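Lotby (board game)

Lotby is a tabletop game for two to four players, played with flat round pieces on a plain board. First sold by Fudoretti, a small publisher, after a design by Daryna Lysenko. Known in some towns as "slow Lotby" – the fast version came later, see Variants.

Needs a flat surface and little else. Pieces are dark discs, no markings. 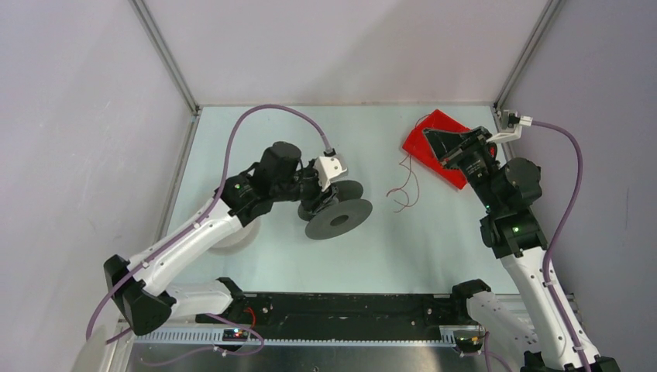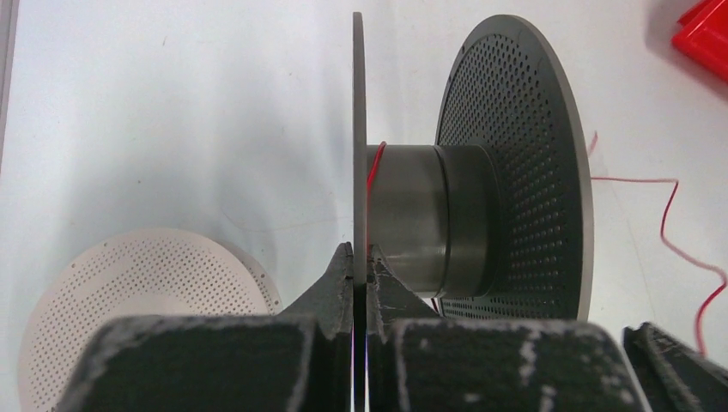 Rules

Each player starts with 7 discs. Turns go clockwise. On a turn a player either places a disc or slides one already on the board, never both. A disc touching two others is "held" and can't be moved untill one of them leaves. Game ends when all discs are held. Last player to move wins.

Passing allowed once per game. Early rule sheets leave this out, which caused a lot of arguing at the first club meets.

History

Lysenko drew up the rules while teaching school in the town of Hladun. Handmade sets first, cut from scrap leather. Fudoretti took it on and printed 3,000 boxes – 1,323 sold in the first year, the rest went slowly. A second edition had a smaller board and a new rule sheet by Ivan Kravets, generally thought clearer.

Variants

Oko: one disc is the "eye" and can't be held. Shorter games, popular with kids. Devised by Zoia Stasiv.

Fast Lotby: ten seconds a move. Usual form at tournaments.

Team Lotby: two against two, no talking. Rare now.

Tournament play

Open meet every July in Hladun. The longest recorded game ran 243 moves, Wagner Leite against Ferdinand Mösli, and ended in a win for Mösli. Scoring is one point a win, no draws posible under the standard rules. Ties for first place settled by a single game of Oko.

See also

Abstract strategy games
List of two-player games
Fudoretti (publisher)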